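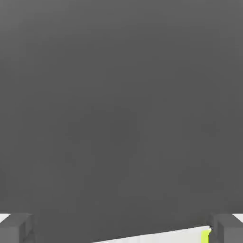 Figure 9. A flat surface in matte charcoal gray.

Section 9. Coating a tabletop with Plalier Matte

You've stripped, patched and sanded (Sections 6 to 8), and now comes the fun part! Plalier Matte goes on like thick cream and levels itself out while you watch, and I still get a kick out of seeing an old scratched-up table turn into one calm sheet of color. The steps below are for a horizontal top up to dining table size. For legs and edges, go to Section 10. For cabinet doors, skip to Section 13.

Read the whole section once before you open the can. The coating starts to set as soon as the hardener goes in, and you don't want to be flipping pages with a wet roller in your hand.

What you need

Plalier Matte base, any shade
Plalier hardener (the small bottle taped under the lid)
Futside foam roller with two spare sleeves
Farahani tack cloth, or any lint-free cloth that isn't waxed
Paint tray with a liner
Flat stir stick – a round one leaves pigment in the corners
Low-stick tape
Gloves, safety glasses and a window you can open

Before you start

1. Check the temperature of the room and of the table itself. Both should be 19°C or a little warmer. A table that has just come in from a cold garage needs a night indoors first.

2. Turn off fans and close any floor vents near the table. You want fresh air, but you don't want a breeze running right across the top.

3. Wipe the surface with the tack cloth in long, light strokes. Fold to a clean side often. Hold a flashlight low, almost level with the tabletop, and look for dust and sanding marks. Anything you can see in that light will show through a matte finish.

4. Tape off the edges on the underside. Press the tape down with your thumbnail all the way along.

CAUTION: The hardener can irritate skin and eyes. Put on your gloves and glasses before opening the bottle and keep them on until the tray is cleaned up. Keep kids and pets out of the room until the coat is dry to the touch.

Mixing

5. Stir the base on its own until the color is even from top to bottom. Dark shades settle hard in storage, so scrape the bottom of the can and keep going for a bit after you think you're done.

6. Pour in the whole bottle of hardener and stir slowly. Fast stirring whips in air, and air turns into pinholes. You'll feel the mix loosen up, then thicken slightly. That's your cue to stop.

7. Let the can stand for 9 minutes with the lid resting on top. Bubbles will rise and pop by themselves. (A great time to wet your roller sleeve and squeeze it nearly dry!)

NOTE: Mix full kits only. Splitting a kit by eye gives you a coat that stays soft in one spot and cures brittle in another. If your table is small, use the leftover mix on a test board and keep the board for checking touch-ups later.

First coat

8. Fill the tray no more than a third full. Load the roller and roll off the extra on the ramp until it stops dripping.

9. Start at the far end and roll across the short side of the table. Work in strips and overlap each strip onto the last one while it's still wet. Keep your pressure light and let the foam do the work.

10. When the whole top is covered, go back over it lengthwise with an almost dry roller, barely touching. Lift off past the edge each time. Don't stop partway down, or you'll leave a line.

11. Step back and leave it alone. It will look streaky and you will want to fix it. Please don't! The streaks settle as the coating levels.

12. Wait 14 hours. Overnight is perfect: if you finish at dinner time on Saturday, you can sleep in the next day and still be ready for coat two.

Second coat

13. Rub the surface lightly with the fine pad from your kit, then wipe with a fresh tack cloth. The surface should feel like paper, with no grit.

14. Mix a new kit and repeat steps 8 to 10, with one change. Start from the opposite end this time. It evens out any place where you ran a little heavy the first time around.

15. Pull the tape while the second coat is still soft, folding it back on itself slowly. If it lifts the coating, run a sharp blade along the edge and try again.

Checking your work

Look at the finished top from several angles in daylight. Soft changes in shade from one side to the other usually come from the way light falls on the table, and they'll move as you walk around it. Marks that stay put are worth a closer look.

Shiny patches: the mix wasn't stirred enough, or the roller was too wet. Rub back and add a thin third coat.
Pinholes: too much air in the mix. Fill with a drop of leftover coating on a toothpick within the working time, or sand and recoat once cured.
Ridges between strips: the first strip dried before you reached it. Sand flat, and ask a friend to keep the tray filled next time.
Fingerprints right after drying: normal on dark colors. They wipe off once the coating is fully cured.

Curing and first use

Light items such as a lamp or a book can go on the table after two days. Wait a full 13 days before hot mugs, place mats with rubber backs, or anything heavy that you plan to slide. Clean with a damp cloth and a drop of dish soap. No scouring pads, and no furniture polish either – polish leaves a greasy shine that is a real pain to get off.

Write the shade name and the can number inside the back cover of this guide. Andow stores can match a touch-up jar from that number, even years later.

Set-up guide written by Shaimaa Benkirane for Andow. Continue to Section 10, Legs and edges.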